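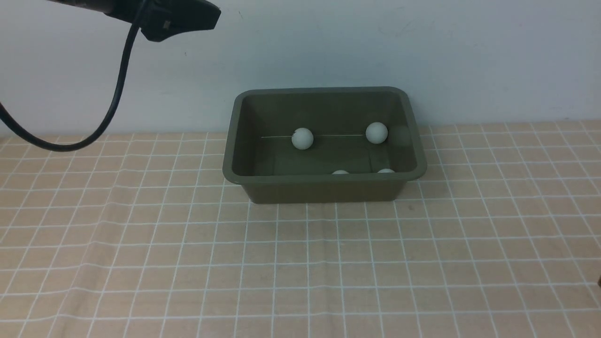 Koutsoukos

Friday evening and I have finally put the grid tablecloth on the game table, the peachy one with the thin white lines that I bought for picnics and then never took on a single picnic.

It has been folded in a drawer since November, so of course it has a big crease in it. I smoothed it with my hands for a good long while, then gave up and made tea. 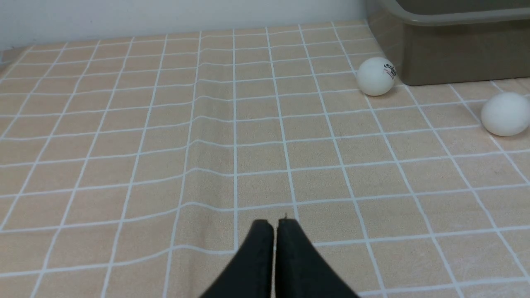
Anyway, the plan is table tennis balls in the plastic tub, which is a game my family has played forever at my grandmother's place in Clisby. You bounce each one once on the table and it has to stay in. 2 points if it does, first to 10 wins, and the loser does the dishes!

The olive green tub is perfect for it, nice wide rim, and I like it up near the wall so you can't overshoot by a mile.

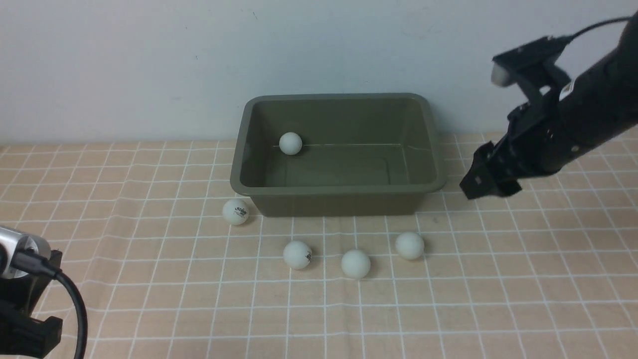 My sister swears that balls with printing on them bounce differently from the plain ones. I have never believed her, but I do notice I always pick a plain one when the dishes are on the line.

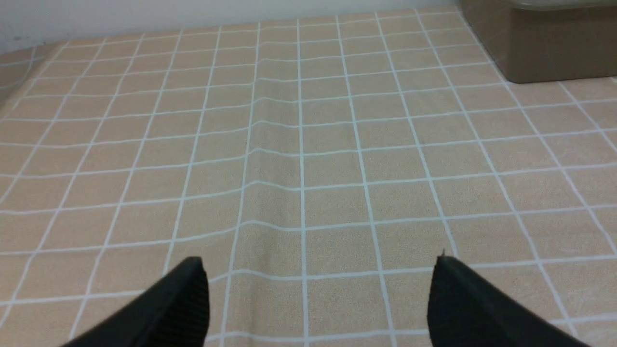 So tell me, does anybody iron a tablecloth that's only going to get ping-pong balls thrown at it? I'm leaning toward a damp towel and a warm iron tomorrow morning, right down the middle, and I'd love to hear if you have an easier way.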